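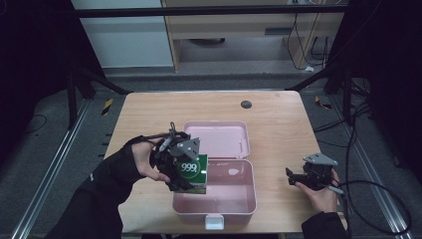
The Grenport police switched their public appeals to a new format in January, and I have been keeping a log of them. Each appeal now has a reference number, a still, a short text and one phone line. The old ones had a paragraph of prose and whichever desk number the duty officer remembered.

My log has 100 entries. Of those, 86 carry a usable date and place. The other entries say things like "recently, in the Barken area," which is not much help to a witness trying to work out where they were that evening.

The stills are the weak part. Most are saved at a size that suits a phone screen and falls apart on a printed poster. The library prints them anyway. I stood in front of the board last week and could not tell two of the faces apart.

Closing an appeal is also handled badly. When a person has been found, the page should say so and the photo should come down. I found 20 entries still up more than 60 days after the local paper reported an arrest. I wrote to the press office with the reference numbers and got an automatic receipt.

Next I want to compare the wording in the two languages. The Halonen Street robbery gives different times in each.

Comments (2)

Heino Mägi: The phone line closes at six. Worth adding a column for that.

Huvovier: Could you post the log as a spreadsheet?

Contact | © 2023 | Back to top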